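A Morning in the Gruvbridge Kitchens

14 Mar 2020

I had been meaning to get over to the Gruvbridge open day ever since February, when Junpei Wada told me the kitchens would be part of it, and I'm so glad I finally went (even with 20 minutes of circling for parking!). Junpei met me at the door with coffee and we went straight to the counter I liked best, all gray-veined marble pattern with a bamboo cutting board in the middle and blue-green tile behind. 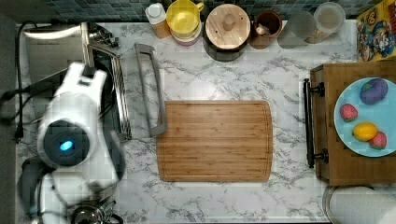 I do love a kitchen where things live out in the open, bowls stacked up with a measuring cup on top, a crock for the utensils, cereal in the corner. It felt like my aunt's place. Demyd Kravchuk came by and we got to talking about trays, and whether handles are worth the bother. He says yes, I say it depends on the cupboard.

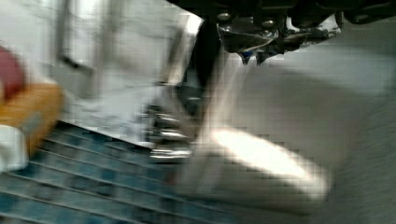 We stayed until lunch, which was soup and very good rye bread for 8 dollars, and I walked back to the car by way of the garden. They're open again in the fall, and Junpei has promised to save me a parking spot.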